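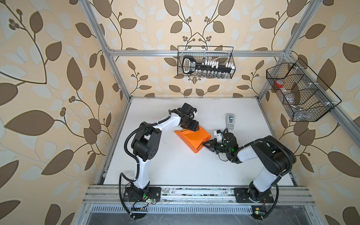 # ローカル対戦で2人目のコントローラーだけ反応しません

**ねぎま定食**　2025年8月30日

レースゲーム「Jultham」のPC版を買いました。ひとりで遊ぶ分には問題ないのですが、画面分割の対戦にすると2人目の操作がまったく効きません。

環境は次のとおりです。

- 1人目：Bromellの有線パッド
- 2人目：Nurtonの無線パッド(付属のUSB受信機を使用)
- ゲームのバージョン：851
- 解像度：800pの設定がなぜかあるのでそれにしています

車の選択画面では2人目のカーソルが出ます。ボタンを押すと「準備完了」にもなります。ところがレースが始まると2人目の車がスタート地点から動きません。アクセルもハンドルもだめで、ポーズだけは効きます。

試したことは、受信機の挿し直し、パソコンの再起動、ゲームの再インストールです。パッドを入れ替えて、Nurtonを1人目にすると普通に走れます。その場合はBromellのほうが動かなくなるので、故障ではないと思います。

週末に弟が来るので、それまでに直したいです。よろしくお願いします。

---

**Joscha Gerlach**

同じ症状が出たことがあります。私の場合は2人目の操作割り当てが空になっていました。メニューの操作は共通の設定を使い、レース中の操作はプレイヤーごとの設定を使うので、選択画面だけ動くという状態になります。

手順を書きます。

1. タイトル画面で「オプション」→「操作」を開く
2. 右上のタブを「プレイヤー2」に切り替える
3. 「レース中」の欄を見る。全部「―」になっていたら未設定
4. 「初期設定に戻す」を押す
5. 「適用」を押してから戻る

5を忘れると保存されません。戻るボタンだけで抜けても警告は出ないので気をつけてください。

これで直らないときは、設定ファイルが壊れている可能性があります。ゲームを終了し、ドキュメントの中のJulthamフォルダにある「input_p2.cfg」を別の場所に移してから起動すると、新しいファイルが作られます。セーブデータは別のフォルダなので、コースの記録や解放した車は消えません。再インストールではこのファイルは残ります。

なお、バージョン1000以降では割り当てが空のときに確認画面が出るようになったそうです。私はまだ入れていないので、そこは未確認です。

---

**kamome_drift**

うちはFuchsのパッド2つで遊んでますが一度もなったことないです。無線をやめて両方有線にしたらどうですか？あと対戦は氷のコースがおすすめです。

---

**すだち**

Gerlachさんの回答に補足です。ランチャーの側にもコントローラーの変換機能があって、それが有効だと1台のパッドが2台に見えることがあります。その状態だと2人目の枠が実物のない方に取られます。ランチャーのゲーム別設定で変換を「無効」にして、ゲームを起動し直してください。

見分け方は、「操作」の画面の下に出る接続台数です。パッドを2つしかつないでいないのに3と出ていたら、こちらが原因です。

更新は1524MBあるので、回線が遅いなら先に設定のほうを見たほうが早いです。

---

**ねぎま定食**

ありがとうございます。プレイヤー2のタブを見たら全部「―」でした。初期設定に戻して適用したら、2人とも走れました。接続台数は2のままだったので、変換機能は触っていません。更新は弟が帰ってから入れます。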